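Brakent Bench Notes

Home | Build log | Parts | Archive | About

Two arms, one counter: notes on the simulated kitchen

Posted 30 April 2023 by the Brakent author

The second arm has been bolted down in the garage since February, and most of the work since then has been done on a screen. I had planned to write about the wiring. The wiring is finished and dull, so this post covers the simulated kitchen, the shadow problem and the mess I made of the joint limits.

For anyone arriving from the Stotley workshop list: the project is a pair of small arms clamped to either side of a bench, both driven from one old desktop. The bench software is called Mösli. It started as a script for jogging a single servo and has grown to 3632 lines, a good part of which should be thrown out. Mösli sends joint targets to the arms and reads positions back. It can send the same targets to a simulator instead, and apart from one flag at startup the rest of the code can't tell which one it is talking to.

That flag has saved me a lot of parts. The first version of the left shoulder bracket was printed with the layers running the wrong way and it sheared when the elbow hit the bench. In the simulator the same mistake costs a restart.

The counter layout

I wanted a cluttered surface to plan over. A bare table with one cube on it teaches you very little, as any path works when there is nothing to hit. The layout I have settled on is a white kitchen counter with a microwave and a wicker basket along the back, and a kettle, a jar and bottles spread over the rest. One arm comes in from each side.

The kettle is the awkward item. Its handle arches over the lid, and my first collision shape for it was a plain cylinder that stopped at the lid. The planner took that at face value and ran the gripper straight through the handle. I replaced the cylinder with a stack of convex pieces, with the handle as a chain of short capsules. Planning slowed down a little and the handle stopped being ignored.

The spout got its own piece as well. I left it off at first on the grounds that it was small, then found a run where the wrist had clipped it on every pass.

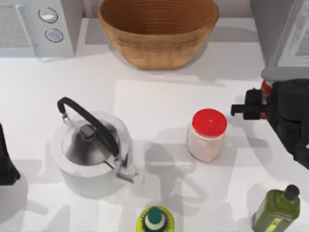

Counter layout in the simulator, looking down. Right gripper near the red-lidded jar.

The jar is the target for most runs. It has a red screw-top lid, which makes it easy for a simple colour threshold to find, or so I thought. There is a second item with a red band close to the gripper, and the threshold was happy to merge the two into one blob whenever they lined up. The reported centre then landed in the gap between them. I now reject any blob that isn't close to round when seen from above, and that has been enough so far. It won't survive a lower camera angle.

Shadows

Shadows took up more evenings than anything else. With a single hard light the right arm throws a large grey shape over the middle of the counter, and my first segmentation pass marked it as an object. The planner then went politely around a patch of nothing.

I tried three fixes:

Turning shadows off. It works, and it makes the simulator useless for this purpose, given that the garage has one fluorescent tube and a window.

Raising the threshold. The arm's shadow went away and so did the edge of the basket.

Using depth as well as colour. A shadow has no height. Anything less than a few millimetres above the counter plane is now dropped before the colour step runs. This is the one I kept.

The depth check brought a problem of its own. The simulated depth is perfect and the real sensor is not, particularly over shiny metal. I added noise to the simulated depth and the kettle lid promptly broke up into islands. Closing the small holes before segmenting fixes it at the cost of some smearing at the edges. I can live with edges that are too fat. Edges that are too thin break brackets.

Joint limits

The limits in the model file were wrong for two weeks. I had copied the left arm to make the right arm and mirrored the base, but the shoulder limits were still those of the left. The right arm would reach well out over the counter and then refuse to come back by the short way, and went the long way round past the back of the bench instead. I spent most of a weekend blaming the planner.

Mösli now checks the model file against a plain text table of limits at startup and stops if they differ. The table was measured by hand on the real arms with a protractor. It is crude – one degree at best – but it comes from the hardware and not from me copying a block of text late at night.

Parts and odds and ends

The servo controllers are Wavon boards, one per arm. They have been fine. The connectors are stiff, so support the board from underneath when pushing the plugs in.

I ran a batch of 62 planned reaches to the jar in the simulator with the new limits and the depth check on. 2 failed. Both were the left arm trying to pass over the kettle handle with too little clearance at the wrist. I have raised the clearance margin for the handle pieces only, as raising it for everything closed off the space between the bottles.

The green glass bottle is still a plain box in the collision model. Its shoulders are square enough that a box is nearly right, though the cap sits higher than the box allows for. The yellow-green bottle is a cylinder and needs nothing more.

Still to do

Both arms moving at once. At present one parks while the other works, and the parked arm is treated as a fixed obstacle. That is slow but safe.

Reprint the left shoulder bracket in the correct orientation. The present one is glued.

Measure the garage bench properly. The simulated counter is flat and mine has a dip near the vise, which I have been shimming with cardboard.

The model files will go up on the Parts page once I have cleaned out the old kettle shapes and renamed the joints so that left and right use the same scheme.

Contact | © 2023 Brakent Bench Notes | Back to top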